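About us

Hello, and thanks for popping by! I'm the one who answers the emails at Karier, so if you've written to us and got a reply with too many brackets in it, that was me.

Karier is a small evening school in Plimstead where grown-ups learn to mend and alter their own clothes. We do hems, zips, darning, taking in, letting out, and what to do when the moths have been at your good jumper. Most people turn up with a carrier bag of things they've been meaning to sort out for years, and that's exactly what we like to see.

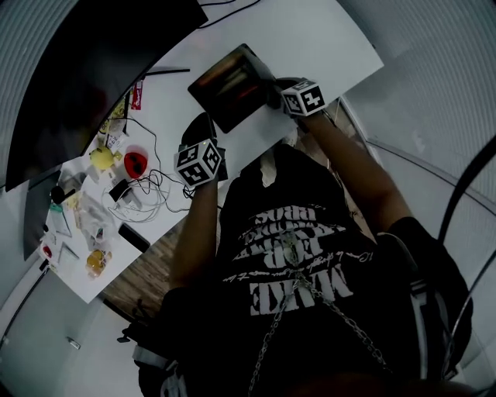

3 min read

I started it because I was cross about a coat. It was my gran's, cut from a pattern dated 1942, and the lining had gone to ribbons. Every shop I took it to either said no or quoted me more than I'd spend on a new one. So I bought some lining, borrowed a book from the library and made a proper mess of it – twice. The third go was wearable. I still wear it, and the left sleeve still twists a bit if I reach for the top shelf.

After that, friends began asking me to do theirs, and I got fed up with doing everyone's trousers on my own. I said I'd show them how instead. We squeezed into my front room for a whole winter with one iron and a lot of biscuits, and by August we'd outgrown the sofa and I'd signed for the rooms on Segers Lane, next to the shoe repairer.
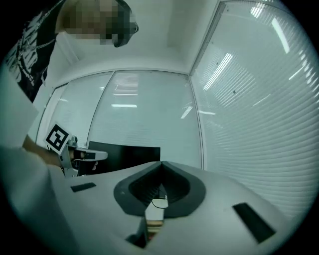 Classes are kept to 6 people. I did try bigger groups for a while and spent the entire evening dashing about threading needles, with half the room waiting for me, so never again! Each session lasts 90 minutes and you can come to one or come to the lot. Beginners usually start with hand stitching, even the ones who arrive itching to get on a machine. You'll be glad of a decent slip stitch when a hem comes down on the bus.

We've got machines you can use, or bring your own if you'd like to get to know it (I love an old one that's been in a cupboard). Thread, needles, chalk and plain buttons are all in the price. Fancy buttons live in the big tin and you pay what you think is fair.

The Lasesard evenings are something separate, and people often ask what on earth the name means. It was what a very early student misread off my handwriting on the noticeboard – it was meant to say "leisurely" something or other – and it stuck. They're our quiet drop-in sessions with no teaching, just table space, good lamps and company while you get on with whatever you're making. I usually bring my knitting and get very little done.
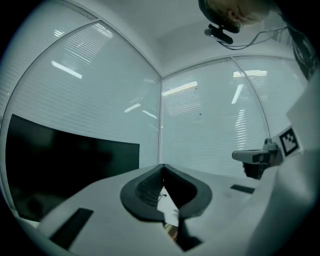 Prices have gone up once since we opened, and a single class is now £23. If that's a stretch, drop me a line and we'll sort something out, no forms and no awkward questions. There's also a shelf by the door where you can leave fabric you'll never use and take home some that you will. Curtains are very welcome. Please, no more single socks.

We don't take in mending for other people, I'm afraid, so please don't post us your wedding dress (it has happened). I'm happy to look at a photo and tell you whether it's a job you could manage yourself, though.

To book, send me a message through the contact page and say roughly what you'd like to work on. I answer in the mornings, mostly with a cup of tea going cold next to me.

Page last updated 2026-03-21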